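カテゴリ:住まい・共用設備/点検記録

シェアハウス「カーロル」共用部 安全点検チェックリスト(コメント付き)
点検日:2020年6月22日
対象:一階台所、食堂、洗面所、廊下、階段、裏口
前回:3月

記号の見方。○は問題なし、△は様子見、×は直すまで使わないこと。前回は△が「まあいいか」の意味で使われていたので、今回は△にも必ずひとこと書いた。読む側の忍耐は考慮していない。

一、台所

○ ガス栓の開閉
固いが、きちんと閉まる。閉めたあとに力いっぱいもう一度ひねる人がいるらしく、つまみの塗装だけが順調にはげている。

△ ガスホースの状態
ひび割れなし。ただし炊飯器の裏でかなり無理な曲がり方をしている。炊飯器を左へずらした。次に見たとき元の位置に戻っていたら、今度は床に印をつける。

○ 換気扇のフィルター
交換済み。外した古いほうは、フィルターというより揚げ物の一種だった。

× コンセント周り(冷蔵庫横)
三口のタップに三口のタップが差してあり、その先に延長コードが一本。末端は電気ポット。前回の記録にも同じことが書いてあり、横に「対応済」とある。何に対応したのかは書いていない。今回はタップを外して点検箱に入れた。ポットは食堂側の壁の差し込みで使うこと。

○ 消火器
期限内。圧力計の針は緑の範囲。前に置いてあった米袋は移動した。消火器の前は物置ではないと前回も書いたが、今回は消火器の前に貼っておく。

△ 包丁の置き場所
引き出しに刃を奥にして入れるという取り決めは、おおむね守られている。おおむね、というのは刃物について使いたい言葉ではない。

二、食堂

○ 椅子
全脚を揺すって確認。窓側の一脚のねじを締め直した。きしむのは構造上の問題ではなく性格である。

△ テーブルの配線穴と天板
天板に穴のある卓は、コードを通さないときも穴の上に食器を置かないこと。ふちに底が引っかかると傾く。熱い汁物ならなおさらである。食器は内側に寄せ、マグの取っ手は通路へ突き出さない。艶のある天板は水滴が見つけにくいので、拭いたあと斜めから見て確かめる。
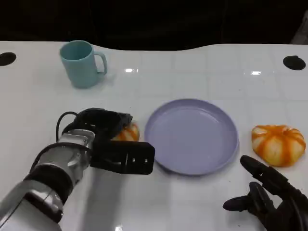 天板の例。奥側に丸い穴、中央に薄紫の皿、左奥に水色がかったマグ。

○ 照明
蛍光灯はすべて点灯。スイッチの上に貼ってあった「節電」の紙が黄ばんで「節」だけ読める状態だったので、貼り直した。

○ 窓の鍵
二か所とも施錠可。網戸は片側だけ外れやすい。虫は外れやすいほうを正確に選んで入ってくる。

三、洗面所

△ 床の水はけ
排水口の目皿を外して掃除した。流れはよくなったが、足拭きマットがいつまでも湿っている。マットは使ったら縁に掛ける。床に敷いたまま乾くのを待つという方式は、これまで一度も成功していない。

○ 洗濯機の給水ホース
接続部にゆるみなし。使用後に蛇口を閉めるという項目の達成率は、点検した朝に限れば満点だった。

× ドライヤー「ソルニタム」
コードの根元の被覆が割れている。使用禁止の札を付けた。札の裏に「弱ならいける」と鉛筆で書き足されていたが、弱でもいけない。代わりのものが来るまで各自のものを使用。

○ 給湯の温度設定
42度。60度にしてあった前回の犯人探しは、時効とする。

四、廊下と階段

△ 通路幅
自転車の車輪だけが一本、壁に立てかけてある。車輪以外の部分がどこにあるのかは点検項目にないので調べていない。通路の有効幅は90センチを保つ決まりだが、車輪のある場所は68センチしかなかった。車輪は裏口の外へ。

○ 手すり
がたつきなし。上から三段目の高さに洗濯ばさみが一つ留めてあった。外した。

× 階段の滑り止め
下から二段目の一枚が端からめくれている。爪先が入るにはちょうどよい隙間で、よくできた罠と言ってよい。応急でテープ留め。テープは修理ではないので、×のままとする。

△ 火災警報器
試験ボタンで鳴動を確認。二階踊り場の一台は音が小さい。電池を交換したら、今度は必要以上に大きくなった。昼寝中だった方にはお詫びする。階段下の一台は本体の製造年が読めず、型番を控えて問い合わせ中。

五、裏口と外回り

○ 裏口の鍵
開閉良好。内側のつまみは抵抗なく回る。

△ 避難経路
裏口から通りまでの間に植木鉢が16個。前回より明らかに豊かになっている。緑を愛する気持ちに異論はないが、夜に煙の中をすり抜ける人の脛のことも考えてほしい。塀側に一列に寄せること。二列は不可。一列と半分も不可。

○ 外灯
点灯。明暗センサーも動作。夕立のたびに点くのは仕様どおり。

△ 物置「ルスコム」
扉の蝶番に錆。注油した。中の棚に缶入りの塗料があり、ふたが完全に閉まっていないものがあった。ふたを木づちで閉め、火の気から離れた下段へ移した。色は全部ベージュ。何にこれほどのベージュが必要だったのか、記録は残っていない。

点検者のまとめ書き

×は三件。冷蔵庫横の配線、ドライヤー、階段の滑り止め。滑り止めは部材が届き次第、下から順に全段を張り替える。届くまでは二段目を踏むとき端に足をかけないこと。見ずに降りられるのが自慢の人は、しばらく見て降りること。

△の項目は、気づいた人がその場で直してかまわない。直したらこの用紙の余白に書く。余白がなければ裏に書く。裏には前々回の買い物メモがあるので、卵と洗剤の間に書かないように。

次回の点検では、食堂と裏口を先に回る。台所から始めると、毎回タップのところで気力が尽きる。

用紙は冷蔵庫の扉、チルトベルグの磁石の下に戻しておいた。磁石は弱いので、上に出前のちらしを重ねないでください。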